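## Part 2: Putting the first warp on your Surow

If you've done Part 1, your loom has both its beams on and the side pegs are tight. (If a peg wobbles, go back and give it another quarter turn now. Once there's yarn on the thing you won't want to.) We're going to put on a plain warp of 40 threads, which makes a narrow band. It's small, I know! But you'll learn every move you need for a scarf, and if you goof it up you've lost an evening and a bit of yarn.

I use the 15-inch Surow and all my notes are for that one. The wider model warps the same way, you just have farther to reach.

**You'll need**

- the loom and its heddle
- the warping peg and its clamp
- one ball of smooth, strong yarn (save the fuzzy stuff for later, please)
- the little flat threading hook
- scissors
- a few sheets of heavy paper, a bit wider than your band
- two tables, or a table and something solid to clamp the peg to

### Getting the room ready

1. Clamp the loom to the end of a table with the back beam facing out. Push it. If the loom slides, tighten up.
2. Clamp the peg nine feet away, straight out from the middle of the loom. I've used a bookshelf, a windowsill and once a very heavy piano bench.
3. Put the ball of yarn on the floor behind the loom, in a bowl if you own a cat. 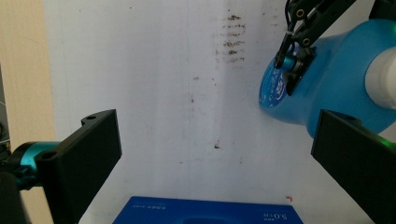

The height of the peg matters more than I used to think. Mine was a good bit lower than the back beam for my first three warps, and every one of them came out with the bottom threads looser than the top ones. Get down and look along the line from the beam to the peg. Level is what you're after, and close to level will do.

> **Caution:** You're about to have yarn stretched across a room at waist height. Shut the door, or tell people. Waqas Hayat walked through one of mine with a tray of tea.

### Threading the slots

4. Stand the heddle in its resting blocks and find the middle. Measure half your band's width out to one side and mark that slot with a scrap of yarn.
5. Tie the yarn end to the back beam stick, right behind your marked slot. A double knot is fine.
6. Poke the hook through the slot from the front, catch the yarn, and pull a loop through.
7. Walk the loop to the peg and drop it on. Don't haul on it! Snug is plenty.
8. Go back, take the yarn around the stick, and pull the next loop through the next slot. Over the stick for one, under the stick for the next, all the way across.
9. When you've got your 40 threads (each loop makes two), cut the yarn and tie it to the stick.

Wool grabs hold of anything it touches, and you'll be shocked how much of it ends up woven in for good. So before step 10, wipe down whatever the yarn is going to lie on. I like a white top for this job, because the small stuff shows up. Look at the one here,

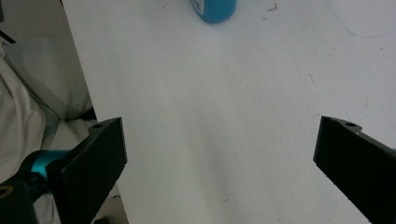 and then think about your own table before any yarn goes near it. A damp cloth first, then a dry one, and give it a minute before you lay anything down. Brownish crumbs like the ones near the top there are exactly what a warp picks up, and I'd go over that thin bluish scuff line too, in case it rubs off on pale yarn. Then move any bottles well back from where you're working.

### Winding on

10. Slide the loops off the peg, keeping one hand tight around the whole bunch. Cut through the end of the loops.
11. Have a friend hold the bunch and lean back a little. You turn the back beam, slowly.
12. Feed in a sheet of heavy paper as soon as the stick comes around, and keep the paper going between every layer. It stops the threads from sinking into each other.
13. Stop when the cut ends hang just past the front beam.

If your friend gets bored and lets go, don't panic. Pinch the warp in front of the heddle, shake it out gently and pick up where you were. Please don't comb it with your fingers, that's how you get one long thread and a bad mood. 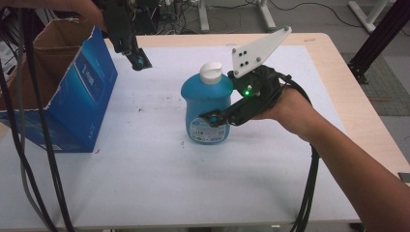 Catriona MacKinnon wrote to me that she never waits for a friend, and just hangs a jug of water off the end of the warp and lets it drag across the floor while she cranks. I've tried it since and it works nicely on a bare floor, less well on my rug. If you go her way, tie the warp in a slip knot first and hang the jug from that.

### Threading the holes

14. Sit in front of the loom with the heddle at eye level. Every slot has two threads in it. Take one out and put it through the hole right beside it, always on the same side.
15. Check as you go. Every slot should hold one thread and every hole should hold one thread. Fixing a mistake now takes seconds.
16. Tie the ends to the front stick in small bunches, starting in the middle and then going side to side. Half a knot only for now.
17. Pat the warp with a flat hand. Tighten any bunch that feels soft, then finish the knots.

> **Note:** Some Surow heddles come with a rough spot in the molding along the top edge. Run a fingernail over yours, and if it catches, a few strokes with a nail file will sort it out.

Lift the heddle, and you should see a clean gap open up from side to side. Push it down and you'll get the other one. If a thread is hanging in the middle of the gap, it's either in the wrong place or too loose, so go back to step 15 and check that spot first.

Leave the loom under tension while you have your supper, then snug up the front beam one click before you start. Winding the shuttle is in Part 3.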